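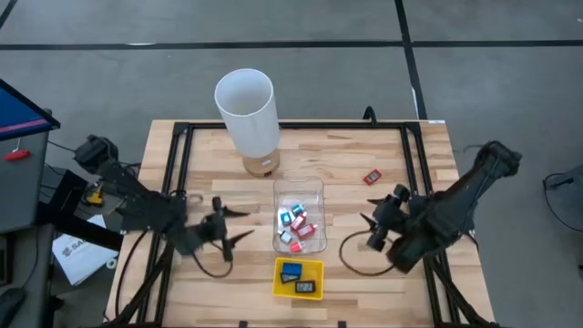 On September 23, 2022, Anselmo Brito wrote:

> Hi everybody,
> I went to the hearing on the stolen checks and came away more confused than
> when I went in. The man pleaded guilty to two counts, but I thought there
> were 44 of us with mail missing out of the Kesex Road box. Does that mean
> the other cases are just dropped? My wife's check to the dentist was one of
> them and the bank still has not put the money back. Also, is it true we can
> all speak at the sentencing? Somebody in the hallway told me yes and the
> clerk told me "it depends."
> Anselmo

Hello Anselmo, and hello to everyone else on the Somholm list,

First of all, thank you for going! I meant to be there and got stuck at work until well past lunch, so I was very glad to find your message when I sat down this evening. I have been following this whole sorry business since April, when my own check to Radard Hardware was cashed by a person I had never heard of, so I will tell you what I know and you can all correct me where I go wrong (I am not a lawyer, I just ask a lot of questions at the counter).

About the two counts. I called the victim services office last week and a very patient woman there explained it to me. A plea like this usually covers the counts they have the best paper for, and in our case those are the two checks where the bank had a clear record of him at the teller window. The rest can still be listed in the file for the judge to look at, and, more to the point for your wife, they can be part of the restitution order if the plea agreement says so. She said ours does. But you have to be on the list! They only put down people who turned in a loss form, and a police report by itself doesn't count as one. I had assumed for months that it did.

So please do ask for the form. It is one page, front and back, and they'll mail it to you or hand it over at the window on the second floor. You'll want a copy of the check as it was cashed, both sides, and whatever letter the bank has sent you. My total came to $2,537, and that was the one check plus the overdraft fees that piled up behind it before I noticed. I put the fees in and she told me that was right, put them in, the worst they can do is cross them out.

As for the bank, I'd go in person if you can manage it. I spent most of May on the phone getting a different answer each time, and then I walked in with my folder and a young man at the desk had it sorted in an afternoon, apart from the fees. Ask them for the forgery affidavit, using that word. If the check was altered and the signature is really hers they may have a different form for it, so tell them which one it was. And if the bank does pay her back, you have to say so on the loss form, so nobody is paid twice.

Now, speaking at the sentencing. I think the clerk and your friend in the hallway were both partly right. If you are named in one of the two counts you can speak. Everyone else can send a letter, and the judge may let a few people talk if there is time, but you have to ask the prosecutor's office ahead of it. I'm going to write a letter. I'd like to say something about old Mrs. Mughal at the end of our road, who quit using the mail altogether after this and now takes two buses to pay her water bill. The money she lost was small, but I don't think the money is the half of it.

I don't have the sentencing date. The woman at victim services said it hadn't been set when I called, and that anybody on the loss list gets a notice, which is one more reason to get that form in.

One other thing, since a few of you asked me off the list: the blue box on Kesex Road has a new lock but I am still taking my envelopes inside to the counter, and I switched to one of those gel pens that are supposed to be harder to wash off. The lady at the post office uses one herself.

Anselmo, if you'd like company at the bank, write to me and we'll find a morning. I have the folder with me all the time now anyway, it lives in the car. My best to your wife, and I hope the dentist has been decent about waiting.

Warmly,
Sarmīte Kuusk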